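Zirkell hand gripper: build FAQ

What is it?
A hand-held two-finger gripper with its own camera, built in the Netholm shared workshop.

Which servo does it need?
Any standard size with metal gears. Set the current limit to 800 mA before fitting the horn.

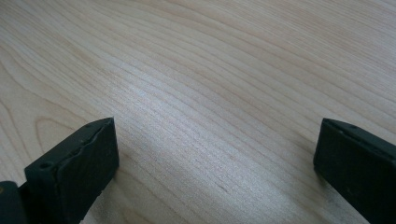

Finger alignment is set with the jaws open and the tool held low over a flat bench. Slacken the M3 screws, square both blocks and retighten. A smooth, satin-faced wooden top like this one reflects enough light to wash out the grain between the fingers, so fix the exposure by hand first.

When should pads be changed?
Inspect them every 400 cycles. Didier Guillot's set ran to 2,000, but grip force had dropped by then.

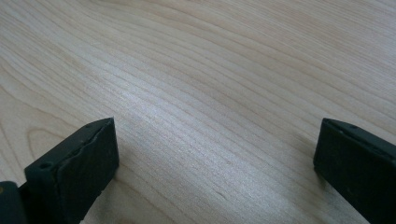

Fingers apart, with a jagged seam across the left pad.

Can I glue a split pad?
Only as a stopgap. Cut a new one from sheet and leave it clamped for six hours.

Where are the drawings?
In the Haugen folder. Ask Annick Cordier for access.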